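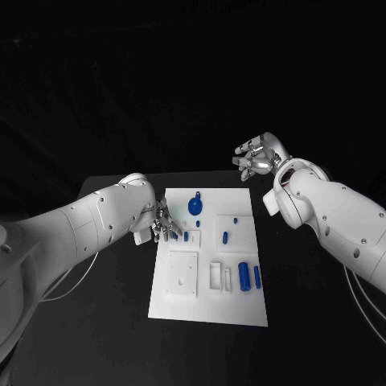
Saturday, docket alerts, run 3

Picking up from the last entry. Prendergast is still sending the entertainment desk too many alerts from the Clernstead court feed, and it still missed the one they cared about. The goal today was to get the name matching under control before anyone touches the email side again.

Pulled the whole feed for November into a flat file. 3,115 filings. Most are traffic and small claims and have no business in front of a gossip desk, but the old filter let them through whenever a surname matched the watch list. With a cast list as long as the one for Standon that happens all day.

The missed one was the out-of-state protective order. The actor got it in another state and then registered it in Clernstead. The clerk files those under "foreign order" and we only had "restraining" and "protective" as terms. Desk heard about it from a competing site. Added "foreign order," "foreign judgment" and "registration of order" to the list. Also added the short codes the clerk uses on the index page, copied by hand from the counter handout.

Settings changed

Surname alone no longer triggers anything. Needs surname plus first name, or surname plus middle initial.
Stage names now point to legal names. Done for the Standon main cast and everyone signed with Dodwood. Guest cast not done.
Initials-only filings go to a hold folder. Someone on the desk looks at it by hand, morning and late afternoon.
Sealed cases: log the case number only, no alert. This one is not up for debate, legal asked for it in writing.

Reran the month with the new settings. Much quieter. The foreign order came up where it should, with the right case type. Two divorces came up as well, one real and one belonging to a dentist with the same first and last name as a soap actor. No way to catch that from the index. The alert text now says "name match only, not confirmed" in the first line, and the desk has agreed not to write from an alert without pulling the filing.

Then the run stopped partway when I tried the prior year. The court site cuts off searches at 2,000 results and does not say so -- the page just ends. Looks exactly like a finished search. Split it by week and it goes through. Anything we pulled by month last spring should be treated as incomplete until somebody redoes it.

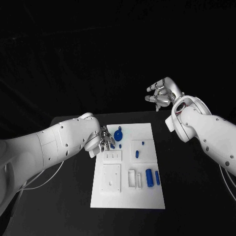
Left to do

Redo the spring pulls by week.
Guest cast for Standon. Dodwood's publicity page has legal names for a few of them, the rest will have to come from old filings.
Ask the clerk's office whether dismissed orders drop off the index or only change code. We had one item stay up on the site with "active" in it well after the case was closed, and the correction was ugly.
Date field: the feed gives date entered, the desk keeps printing it as date filed. Relabel it in the alert.
Email side stays off until the hold folder has had a full week -- desk is checking the page by hand for now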